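Robot Perception and Control
Unit 6 notes: Depth, segmentation and transparent objects
Instructor: Honeylyn Aquino

Reading before the lab: the Zovier planner manual, sections on collision margins and mask inputs.

6.1 Why depth fails on clear plastic

A stereo matcher looks for the same patch in two views. On a clear sheet the patch it finds belongs to whatever is behind the sheet, so the reported depth is the depth of the background. At a sharp corner or a highlight the two views disagree, and the matcher returns either a hole or a spike. Time-of-flight sensors have a related problem: part of the light passes through, part bounces off, and the pixel reports a mix.

Do not fill holes by interpolation before segmentation. The filled region will lie on the table plane and the planner will treat it as free space.

6.2 Segmentation first

The course pipeline (Amau, branch plonisach-lab) runs in this order:
1. Rectify the color frame.
2. Predict a mask for clear objects.
3. Invalidate depth inside the mask.
4. Estimate object height from mask contour and table plane.
5. Pass the result to Zovier as an occupied volume.

Step 4 assumes the object touches the table. If it does not, the height will be wrong and no warning is raised.

The training split has 2,802 frames and the validation split has 445. Another 146 frames are held out for grading. Do not tune on them.

6.3 Edge cues

Inside a clear sheet the texture is that of the background, with little change in contrast. Useful signal is concentrated at cut edges, bends and contact lines. The Evangelista loss weights mask boundary pixels more heavily than interior pixels for this reason. Start with a boundary weight of 4 and change it only after the baseline has converged. 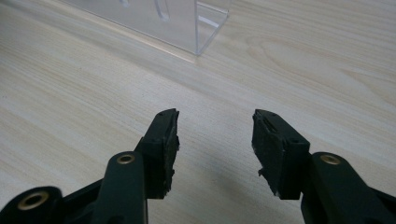 Boundary recall is scored separately from mask overlap, and the two can move in opposite directions. A model may cover most of a sheet and still miss its base. For the acrylic stand, the wood grain carries straight through the plastic, so label from the bright line where its lower edge meets the table, the glossy corner at the right, and the outline of the rounded slot. The slot is a hole in the sheet and should be labeled as background. The gripper fingers get their own class, pads included; trace the ragged pad edges loosely.

6.4 Gripper mask and approach

The finger mask is subtracted from the occupied volume before planning. If it is too small, leftover finger pixels appear as an obstacle between the pads and every approach is rejected. Dilate by two pixels, then check the planner log for start-state collisions.

6.5 To hand in

Overlap and boundary recall on the validation split, with the config file. Boundary recall below 70 percent needs a short error analysis covering at least three failed frames.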